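Bramside Black Cloth Notes

What's in here

684 short entries on the folding, flattening and general persuading of dark cloth on a table. Bramside began as a list of complaints about laundry and has since acquired version numbers, which makes it respectable. Version 2 adds the Tallport entries and drops the tea towels, which were too easy and made everyone smug.

Each entry gives the cloth, the starting state (flat, bunched, heap), the fold attempted and a verdict. Verdicts are "square", "near enough" and "no". Please don't ask for a fourth. Yao style means corners first, then the long edge. Zosetti style means long edge first and hope for the best. 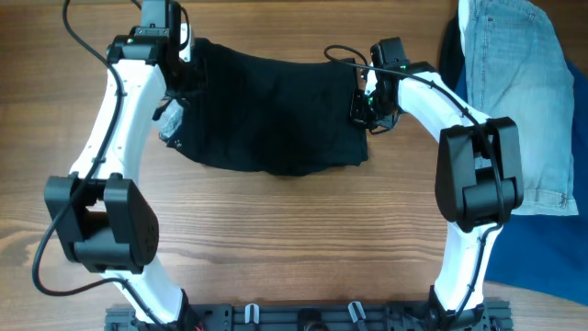
Black cloth gets a file of its own, black.csv, with 505 entries. Folds hardly show on it, hems vanish, and two people will argue happily over which side is the right one. Where the labeller couldn't tell, the side column says "unsure" – leave it that way. Guesses were tried in April and we're still finding them.

Known problems

The heap category is too broad. It covers anything from a slight slump to despair.

50 entries have no verdict, mostly from one Thursday afternoon. They're kept in unjudged.csv and shouldn't be used for scoring.

Fitted sheets are not included. Requests for fitted sheets will be read and closed.

Use

Free for any purpose, ironing included. If you fix a label, put the old one in the notes column so we can see who was wrong.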